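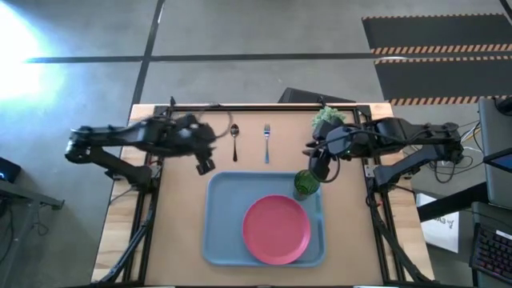
¿A qué nos dedicamos en Bimholm?

A poner mesas, y a enseñar a ponerlas. Bimholm es una escuela pequeña de servicio de mesa y comedor: enseñamos a colocar un plato, un vaso y unos cubiertos de manera que quien se sienta tenga a mano lo que necesita. Suena a poco, lo sabemos, ¡pero llevamos 16 años con ello y seguimos encontrando cosas nuevas que probar!

Empezamos dando clases por las tardes en el comedor de la pensión Costeck, cuando ya se habían recogido los manteles y antes de que llegaran los huéspedes de la cena. Teníamos la vajilla de la casa, que era blanca y pesaba una barbaridad, y un cajón de cubiertos desparejados con el que aprendimos muchísimo (un tenedor corto al lado de una cuchara larga obliga a decidir por dónde se alinean, y esa discusión todavía la tenemos). Después vinieron los cursos para comedores escolares, luego las residencias, y al final un local propio en la calle Barros, con 112 metros cuadrados, suelo gris y bastante luz por la mañana.

Hoy trabajamos con tres tipos de público. Están los comedores de colegio, donde casi todo se sirve en bandeja y hay que pensar en manos pequeñas. Están las residencias y los centros de día, donde el color del plato importa más de lo que parece, porque un plato que contrasta con la bandeja se localiza antes. Y está la gente que viene por gusto, que quiere poner la mesa bonita en casa y se apunta al curso de los viernes. Nos encanta ese grupo – preguntan de todo y traen sus propios vasos.

El servicio individual es nuestra clase de siempre y la que más nos piden. Se hace con muy pocas piezas: una bandeja, un plato, un vaso, una cuchara y un tenedor. Primero se deja todo fuera, en fila, con los cubiertos en vertical y separados entre sí, y se mira el conjunto antes de tocar nada. Luego se coloca el plato, que manda sobre lo demás. El tenedor va a la izquierda, la cuchara a la derecha y el vaso arriba, hacia el lado de la mano con la que se bebe. Quien lo hace por primera vez suele empezar por el vaso y acaba moviéndolo varias veces. A nosotros nos pasaba igual.
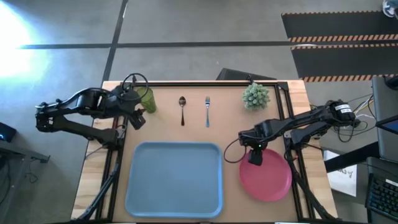 Cuando el servicio individual ya sale sin pensar, pasamos a la mesa compartida, y ahí cambia todo, porque entran las fuentes, el pan, las jarras y los codos del vecino. Dedicamos 2 sesiones enteras a las distancias. Usamos mesas normales, de las que hay en cualquier casa, y vamos sumando comensales hasta que alguien protesta. Es la parte más ruidosa del curso y también la más divertida, y de ella han salido casi todas las fichas que repartimos.

Nos gustan las piezas sencillas y de color. Con el tiempo hemos reunido 563, entre platos, vasos, bandejas y cubiertos, y todas se usan: aquí no hay vitrina. Compramos mucho en mercadillos y aceptamos donaciones, también de juegos incompletos. Si tienes en casa un vaso suelto con relieve o un plato rosa que ya no pega con nada, nos interesa. Lo único que no recogemos es cristalería muy fina, que en una clase de principiantes dura una tarde.

En septiembre abrimos el proyecto Mondusthorpe, una colección de fichas para montar bandejas en comedores colectivos. Cada ficha ocupa una sola cara, lleva un dibujo grande y se puede colgar en la pared de la cocina. Las hemos corregido a partir de lo que nos cuentan los equipos que las usan a diario – la del desayuno va ya por la cuarta versión y seguramente habrá una quinta, porque no acabamos de ponernos de acuerdo con el sitio de la servilleta.

Los grupos son reducidos y no hace falta experiencia. Las clases se dan por la mañana y a última hora de la tarde; el material lo ponemos nosotros, aunque siempre hay quien prefiere practicar con lo suyo y nos parece estupendo. También vamos a colegios y residencias, con las cajas de vajilla en la furgoneta, y en ese caso pedimos solo una mesa despejada y un fregadero cerca.

Para visitar el local basta con llamar al timbre en horario de clase. Si la puerta tarda en abrirse, insiste: con los platos a veces no se oye.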